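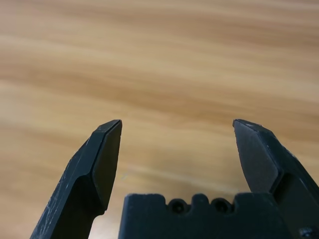
Nipon Jitpraphai

Sunday, October 6, 2024
Print | E-mail

Moisture notes, ash and maple from Kudberg

Second entry on the new lumber. The first one is in the paper book under the deliveries tab, with the tally and the receipt.

The stack has been in the back bay since the delivery, stickered and off the concrete on the long bearers. I moved it one bearer farther from the outside wall this morning. The end nearest the door was reading higher than the rest, and I want to know if that is the wall or the wood. If the numbers even out over the next few readings it was the wall.

Meter readings first. I used the Erkton pin meter, set to the ash correction for the ash and the maple correction for the maple. Last time I forgot to change the setting between species, so treat the maple numbers in the first entry as unreliable. I have crossed them out in pencil and left them legible.

The ash is at 8 percent on the faces, nearly everywhere I tried it. The maple is more scattered. The thin boards agree with the ash. The thick ones read fine on the surface and climb when the pins go deeper, so the middle is still catching up. Kudberg sold all of it as kiln dried and I don't doubt them, but thick stock that has been sitting in an open shed can pick up a good deal after it leaves the kiln. Leave the thick maple alone for now. Do not plane one face of it "just to see the color." I did that last January and the board cupped overnight.

Sample board: one maple offcut, end sealed, weighed on the bench scale. 581 grams. The weight is written on the board in red pencil along with the date. Weigh it once a week, same scale, and write the new weight under the old one. When the number stops moving the stack is close enough to use. This is slower than the meter and I trust it more. The scale should be zeroed with nothing on it and checked with the 100 gram weight first. The weight lives in the drawer under the scale. Please put it back.

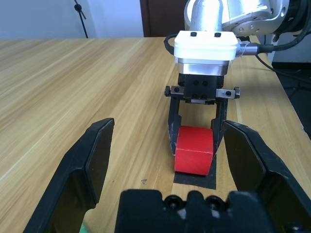

I also checked the hygrometer, which I should have done before any of this. Used the salt method: table salt in a bottle cap, enough water to make a damp slush, the cap and the hygrometer sealed in a zip bag together and left alone until the next day. It should settle at 75 percent. The Narnov one by the window read low. The old dial one read so far off that I have taken it down. The Narnov has no adjustment, so I put tape on the case with the correction written on it. Add the correction when you log a reading. Do not log the raw number and assume someone else will fix it later.

Shop humidity has been dropping since the heat came on. That is normal for the time of year, but it means everything glued up during the summer is now shrinking across the grain. Went around and looked at the likely trouble spots:

Drawer fronts on the tool cabinet are moving freely. In August they stuck.

Bench apron has a hairline gap at the left end. I will leave it and see if it closes in spring.

The breadboard end on the big layout table now stands a little proud of the edge on both sides. That is what it is supposed to do. The pins are in slotted holes and only the center one is glued.

The panel in the side door rattles. It was fitted tight in wet weather and has pulled away from the groove. Needs a couple of spacers behind it, and a note in the book so we remember they are there.
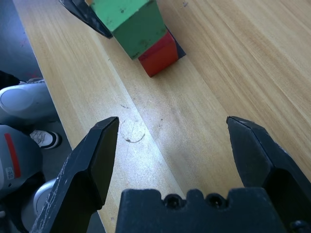

Light wooden tabletop, with fine parallel grain.

Tabletop fasteners. We have been going back and forth on these and I want the reasoning written down. The figure-eight clips are quick, but they need room to swing, and on the last table the recesses were cut too tight and the clips could not turn. Wooden buttons take longer to make and have never given us any trouble. For the Oral job I am using buttons along both long aprons, with the grooves cut deep enough that the top can move in either direction. On the short aprons the buttons near the middle can sit snug and the outer ones get clearance.

The Oral top will be four boards wide, all ash, flat sawn. I would have preferred quarter sawn for the smaller movement but there was not enough of it at Kudberg in that length. Heart side alternation: I don't bother with it and will not on this one. I pick the best faces and let the fasteners hold it flat. Grain direction matters more to me, because the top gets cleaned up with a hand plane after glue-up and I don't want to reverse every board.

Finish goes on both faces, same number of coats. The underside can be rougher work but it can't be skipped. A top finished on one side takes on and gives up moisture unevenly and will go out of flat even if everything else was done right.
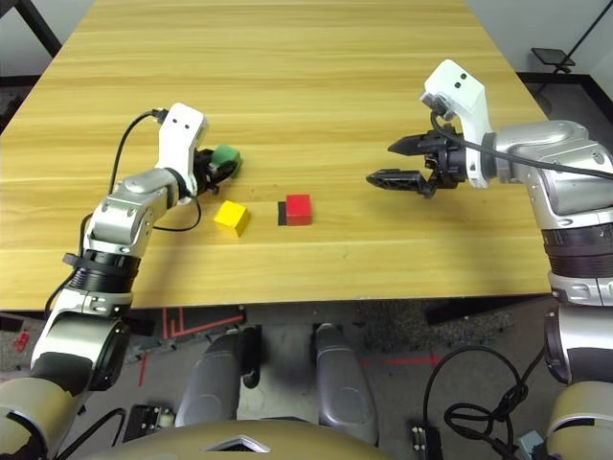 Does the stack still need stickers now that it is indoors?
It does, until it is cut and used. Air has to reach both faces of each board, and a board lying flat on the floor or on another board dries from one side and cups.

Odds and ends. We are short of stickers the same thickness. A few of the ones in the stack are clearly from a different batch and the boards over them are sagging slightly. Rip new ones from the dry pine scrap and plane them all at one setting. Line them up over the bearers.

End sealer is nearly gone. Order more before the next delivery. Leftover paint works if we run out, two heavy coats.

Next reading goes on the same page as this one. Pins in the same holes if you can find them; I circled the holes in pencil on the ash. On the thick maple, take one reading at the surface and one with the pins all the way in, and write down which is which.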